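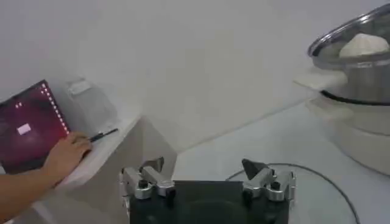 05/03/2023. Equipment budget for the second bench, continued. The Pace quote came in on Friday and covers one arm, one controller and no end effector, so the gripper has to go on its own line. Valter Strömberg wants the same parallel unit we run now. I am less sure. The two finger assemblies don't end in the same tip, and every changeover costs bench time, so whichever model we order should come with matched spares. The black cable lying across the table by the steamer is also on my list: proper cable routing, 10 meters of sleeve, clips. Cheap, and left out of both earlier drafts.

Lead times: Pace says 13 weeks. Flumine says 10 but won't hold the price past April. Renzo Bellini is asking Flumine for the hold in writing.

Open items:

- Force sensor: deferred. Carmela Russo needs it for the lid task, but it takes 37 percent of what is left.
- Shelf: keep the white one, buy a second the same height. A different height means redoing the reach tests.
- Finger pads: order 50. Unit price drops at that quantity.
- Shipping to Dondbridge: not in either quote. Ask.

Tullio Serra suggested leasing. Ran the numbers twice; the lease loses in year three and the contract excludes wrist hardware. Dropped it.

Tomorrow: send the revised sheet to Gianni Marino before he leaves for Hundinwood, with the gripper line marked as unconfirmed.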